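Heffernan Laundry Notes, README

Hi, and thanks for opening this before the spreadsheet. Most people go straight for the spreadsheet and then write to me asking what "half-turn" means, so you're already ahead.

What you've got is a collection of notes on home laundry: what went in the basket, how it was sorted, what got washed with what, and what state it came out in. I started it on the back of an envelope one February when I ruined a cream sweater, and it grew (a lot!). There are 885 entries now, one per load. I've tried to keep them all in the same shape, but the early ones are messy and I've left them that way.

What's in the folder

loads.csv is the main thing, one row per load.
garments.csv lists single pieces of clothing with color, fabric if I could read the tag, and how many times each one has been through the wash.
baskets.txt is me rambling about baskets. Skip it if you like, but I'm fond of it.
stains.csv is short and mostly tomato.

How a load gets written down

I write the row before the washer door closes, with the basket still next to me. I tried doing it afterward for a while and kept forgetting socks. Each row has the main color group, the number of pieces, the heaviest fabric, the spin setting, the detergent, and a free text note. Number of pieces counts a pair of socks as one. I know, I know. If you want them as two, there's a separate sock column and you can do the addition yourself.

Color groups are white, pale, bright, red, dark and "argue". Argue is for things like a striped shirt that's half white and half navy, where I stood there for a minute and then put it somewhere. Red has its own group on account of the sweater.

"Half-turn" means the piece went in with one sleeve or leg inside out. I started tracking it on a whim and now I can't stop. "Tangle" goes from 0 to 7, where 0 falls out of the drum by itself and 7 means I had to sit down on the floor to get it apart. Hoodies with long strings do most of the damage there, and fitted sheets do the rest.

Detergents

Two of them show up over and over. Rokex is the powder and Andow is the liquid. I switched to Andow for darks partway through and didn't go back, so please don't use these notes to compare the two. The clothes were different, the season was different, and I was in a better mood. The stain bar is Stoteck, and it's only in stains.csv.

Things that are wrong with it

There's a stretch of 18 loads with no spin setting written down. I was tired.

Tags wash out. Once a tag is blank I write the fabric as "unknown" even when I'm pretty sure it's cotton, and that means the unknowns are mostly old favorites.

"Navy" and "black" got mixed up all through the first part. Under the bulb over my washer they look the same, and I only sorted it out when I started carrying the dark pile over to the window. If a garment's color changes between rows, believe the later one. I'd love to say I've fixed them all, but I haven't.

No dry cleaning, no curtains, no dog bed. The dog bed had its own file and I deleted it by accident on a Tuesday.

On baskets, briefly

I've used a mesh one, a plastic tub with a cracked handle, and wicker. Wicker wins for me. It's light, air gets through it, and it doesn't look terrible if company shows up. The downside is snags, so anything knitted goes on top or gets folded over once. Long narrow folds are great for darks too. You can lay them next to each other and see at a glance which one's the navy, and it stops a bright thing from burrowing underneath and surprising you later.
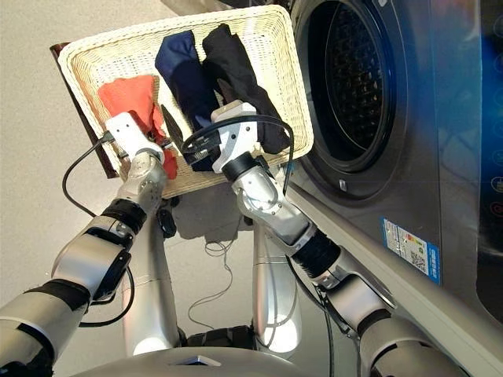
Sorcha Breathnach wrote back after reading the draft that three pieces is no kind of load, and that she'd hold out for a full drum and let the red go in with the darks on cold. She has washed that way for years and her shirts look fine, so I've added a "cold mixed" flag for anyone who sends in rows like hers. I'm still keeping my red group, though.

Sending me your own

Please do! Use the same columns and leave blanks where you don't know. Notes can be as long as you want up to 4000 characters, after which my spreadsheet gets grumpy and chops them. Tell me if your washer loads from the front or the top, because the tangle numbers don't mix well between the two.

Use any of it however you like. If you find a row where the sock column is bigger than the piece count, send me the row number and I'll fix it the next time I have a load running.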